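We use cookies to remember your preferences and to see which pages get read. Accept all | Manage settings

Section 4: Lining drawers and shelves with patterned paper

I've lined every drawer in the Karcombe dresser now, and most of the shelves too, so this part of the guide is the one I feel happiest writing. It follows on from taking the drawers out and cleaning them (section 3). If you skipped that bit, please go back, as tape won't stick to dust and neither will anything else.

What you'll need

- A roll of lining paper. I like the black and white floral sort, the kind with big daisies and roses in outline, but any fairly heavy paper is fine.
- Clear or yellowish parcel tape on a cardboard core
- Scissors, and a craft knife if you have one
- A metal ruler
- A soft pencil (or a Bíró if that's all there is in the kitchen drawer, but keep it to the back of the paper)
- A dry cloth

Before you start

1. Clear the table and give it a wipe. You want it completely dry before the paper goes down.

2. Unroll the paper and leave it flat overnight with a few books on top. I was impatient the first time and spent the whole evening chasing a curly edge round the room!

3. Measure the inside of the drawer at the front and again at the back. Mine were 4 mm different, and that's a perfectly good drawer from Muvwood, so don't assume yours is square.

Note: Measure each drawer separately, even if they look like a matching set.

Cutting the paper

4. Turn the paper face down and mark your measurements on the back. Use the smaller width if you got two different ones.

5. Cut along the ruler slowly. With a knife, two light passes are much better than one heavy one, and do put some thick card underneath.

6. Turn it over and check which way up the flowers go. If your pattern has stems, decide now whether they point to the front or the back of the drawer, and then stick with that for the whole chest.
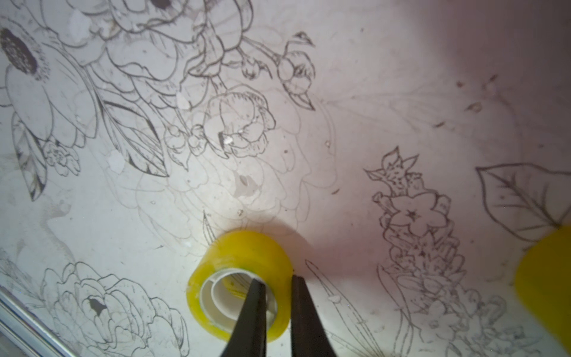
7. Lay the cut piece in the drawer without any tape and smooth it from the middle outwards. If it rides up at one side, take it out and trim a sliver off. Don't try to press it into place — it will only bubble later on.

Taping it down

8. Find the end of the tape and fold over a tiny tab, so you aren't scratching at it with a fingernail every time.

9. Make four small loops, sticky side out, and put one under each corner. A long drawer (mine is 1000 mm across) wants another couple along the back.

10. Press down with the dry cloth and count to ten. Then do the next corner.

Caution: Don't run tape over the top of the paper. Once it's on the printed side it takes the ink with it when you peel it, and I lost a very nice rose that way.

Caution: Keep the knife out of the drawer itself. All trimming is done on the table.

If you need to join two pieces

The Didora paper I used comes in fairly short lengths, so I had a join in the bottom drawer. Overlap the two sheets by a finger's width, match up a leaf or a petal as best you can, and tape the join from behind. Nobody is going to inspect it under the jumpers.

Leave the drawers open for an hour or so before you put anything back. Section 5 covers the shelves, where you'll need to cut round the brackets.

Shares: 80 | Comments: 251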